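Section 4: Setting Up and Using the Meal Table

This section covers the Terkport meal table in a care room, playroom or small kitchen. Read Section 3 first if the legs have not been fitted yet. Keep these pages with the table so that anyone who takes over a shift can find them.

4.1 Placing the table

1. Choose a level spot with one short end against a wall. Leave 40 inches of clear floor on the side where people will sit.

2. Press down on each corner in turn. If the table rocks, turn the foot cap on the short leg until it stops. Do not put folded card under a leg.

3. Check that no power cord passes under a leg. Cords that come down the wall should hang behind the far end and stay there.

Note: The top may be used up to a load of 80 pounds, spread evenly. It is not a step or a seat.

4.2 Dividing the top

The table works best when it is treated as two areas. The near end is for eating. The far end, by the wall, is for things that have to stay in the room during a meal, such as a monitor or a handheld radio.

1. Move anything electrical to the far end before any food or drink is brought in.

2. Stand radios and monitors upright with the speaker facing the room. Do not lay a cloth over them.

3. Put larger items, such as laundry baskets, on a shelf. They should not share the table with food.

Caution: Liquids run along the grooves in the molded top. A spill at the near end can reach the far end if the table is not level. Repeat step 2 of 4.1 if you see this happen.

4.3 Laying a place

A basic place is one plate, one bowl, one mug and one spoon. Metal and plastic pieces can be mixed.

1. Wipe the near end with a damp cloth and dry it.

2. Set the plate down first, close to the front edge but fully on the table.

3. Put the bowl directly behind the plate.

4. Stand the mug to the right of the bowl. The handle may point either way. Turn it to suit the person eating. 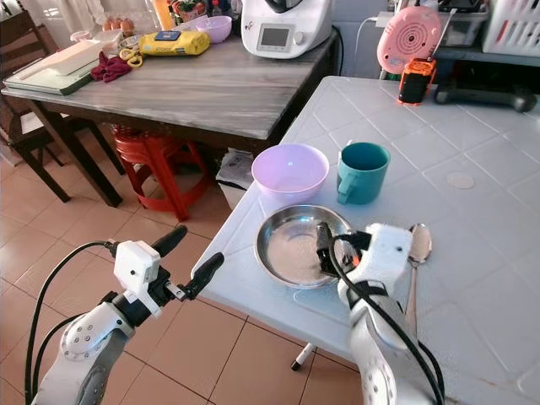 5. Lay the spoon to the right of the plate with the handle toward the seat. The bowl of the spoon should lie flat on the top and clear of the deeper lines, where it tends to tip.

6. Fill the bowl and the mug only after every piece is in place. Leave an inch of space below the rim of the mug.

Note: Shallow steel plates slide more easily than plastic ones on the raised pattern. If this is a problem, use a Zarka grip mat, size 11, under the plate. The mat should not hang over the edge.

4.4 Clearing and cleaning

1. Take away the mug and bowl first, then the spoon, then the plate.

2. Brush crumbs out of the pattern with a soft nylon brush, working along the lines.

3. Wash the top with warm water and dish soap. Rinse with a clean cloth and dry it.

4. For round marks left by cups or stickers, leave a cloth soaked in warm soapy water on the spot for a few minutes, then rub gently. Repeat if needed.

Caution: Do not use scouring powder or a metal pad. Do not set pans straight from the stove on the top.

Stainless-steel pieces should be dried by hand to prevent water spots. Fine scratches on the flat part of a plate come with use and do not affect it.

Spare foot caps are sold in sets of four under the Durkus name.

Section 4 revised July 19, 2020, by Finbarr Phelan. Checked by Danjuma Akpan.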